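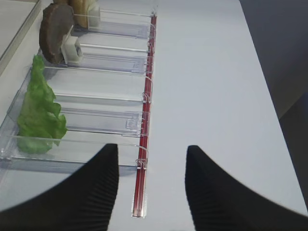 Figure 2. Clear plastic divider tray with a red strip along its front edge.

3.2 Shelf fittings and stock rotation

We compared two ways of holding small packets on the shelf in 13 village shops near Stasiv. One group kept open shelves. The other was given divider trays of the general type in Figure 2. Staff wrote down every packet removed for being past its date, using the form described by Koval and Hrnčiar. Over the study period, 1,486 packets were removed, 142 of them from shops with trays. Shops differed in size, so these totals should be read together with the sales figures in Section 4. Two shops changed their opening hours in August and were left out of the weekly comparison.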